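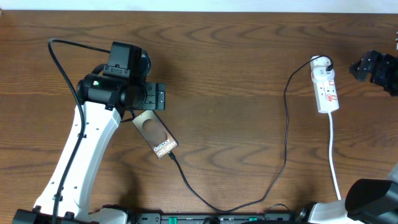 Drunside table top, medium brown finish, back in stock after the July run sold out. Top only or top with legs, your pick. Made for the stuff that piles up on a table: chargers, cords, things half unpacked. Grain is the wavy dark kind and runs along the length, strong pattern, and you can judge the size of the wave against the Galaxy S25 Ultra box lying on it. If you want a plain quiet surface look at the Bakska instead, same sizes, much less going on.

Drunside top, medium brown
$766 top only
In stock, Bulline warehouse
Pickup or delivery

Sizes
Length 248 cm
Depth 80 cm
Other lengths cut to order, same price or less, never more. Shorter only, we can't join them. Depth stays at 80.

Finish
Medium brown only for this one. No grey, no white, please stop asking for white, the grain is the whole point. Colour varies a bit board to board and more once it's sat in a sunny room. Offcut samples are free at the counter, posted samples cost the postage. Hold the sample where the table will go before you order, shop lighting makes everything look warmer.

Grain
Every top is different. Some have the waves close together, some wider. We don't match tops to photos. If you're buying two to go end to end, say so in the order notes and we'll pull two that sit well together, takes a few extra days.

Cables and power
No holes drilled as standard. We can do a cable hole at the back, left or right or centre, 80 mm across, comes with a black cap. Mark it on the order form and measure from the LEFT end as you stand in front of it. We had a few come back wrong way round last year. Not refundable once it's drilled.
Power strip can sit on top or hang underneath in the Kushnir tray, sold seperately. Tray takes most household strips with room for the plugs that stick out sideways. Screws go up into the underside, short ones supplied, don't swap them for longer ones out of the shed or they'll come through.
Against a wall, leave a finger's gap at the back so the cords can drop down. Pushed hard up they get pinched.

Legs
Bulline straight legs, black, set of four
Bulline trestles, black, pair
Both fit the Drunside and the Bakska. Full length tops need the centre support as well, it's a cheap bit of steel and it stops the sag. Don't skip it if you're putting anything heavy in the middle. Your own legs are fine too but we don't pre-drill for them.

Looking after it
Wipe with a damp cloth, then a dry one. That's it most days.
No bench spray with bleach in it.
Coasters for hot cups, trivet for pots.
Rubber feet on some gadgets leave a mark if they sit for months, little felt dots sort that out. Sold at the counter in sheets.
Scratches across the grain show more than scratches along it. Touch-up stick is in the box with the instructions, use less than you think and wipe straight away.
Re-oil kit coming in the new year, price to be confirmed.

In the box
1 top, wrapped
Touch-up stick
Instruction sheet
Edge protectors (keep these if you're moving house)

Delivery
Flat rate in the metro area. Country orders by quote, use the form and include your postcode. Two people needed at your end, driver doesn't do stairs. Check the corners before you sign. Really do, once it's signed we can't claim on it. Pickup is free, bring a ute or a proper roof rack and your own straps. It won't fit in a hatchback, people keep trying.

Returns
9 days from delivery, unused and still wrapped. Cut or drilled tops can't come back unless it was our mistake. Faults are a differnt matter, send a photo and the order number and we'll sort it.

Also in this range
Bakska top, plain grain, same depth
Kushnir under-table tray, black
Kushnir cord clips, stick on, bag of 9
Felt dots, sheet

Stock note
Next shipment isn't confirmed yet. If it shows as sold out, put your email in the box and you'll get one message when they land. Orders over the break get packed when the warehouse reopens.

Page updated December 29, 2019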